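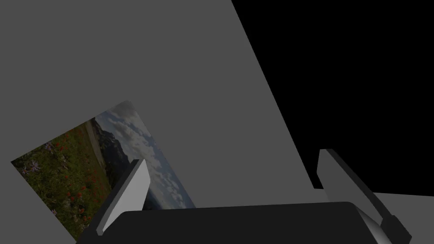
One of last year's walkers told us that she had lived in Cernville most of her life and had never once noticed how many different birds slept in the hedge behind the bus station, and that after three weeks with us she couldn't walk past it without stopping to listen. We hear things like that a lot, and it's a big part of why we are looking for new people again this winter.

The Cernville Winter Roost Walk is a slow, friendly survey of where our small birds spend the night in the coldest part of the year. We need walkers for the second half of January, and we would love to hear from you whether you can tell a finch from a sparrow or have only ever looked at the ones on your own feeder (plenty of us started that way, and some of us still get them mixed up in bad light!).

What you would be doing

You'll be given a short route close to home, in Cernville itself, out along the Iditz road or in the streets around Cinbridge. You walk it at dusk, two evenings a week, and write down what you hear and see on a card. Most routes take under an hour, though if you are the sort of person who likes to stand and watch the light go, please do take longer. We have 109 routes this year and a good many still need a walker, especially on the Iditz side.

Who can join

Anyone 16 or over. Younger children are very welcome to come along with a grown-up who has signed up. The Kaijage loop is paved and level all the way around and works well with a wheelchair or a stroller - just mention it when you write and we'll hold it for you.

What you get

We pay a thank-you of $300 to walkers who finish every evening on their route, and $400 to those who take on two routes. We'll lend you a flashlight and a bird guide, and there is soup at the end of the month, with bread from the Kaijage bakery if we're lucky.

How to apply

Write to Winter Roost Walk, P.O. Box 3306, Cernville, with your name, a phone number and the evenings that suit you. Letters should reach us by 13 Jan 2021. If you have a favorite corner of town you'd like to walk, tell us that too.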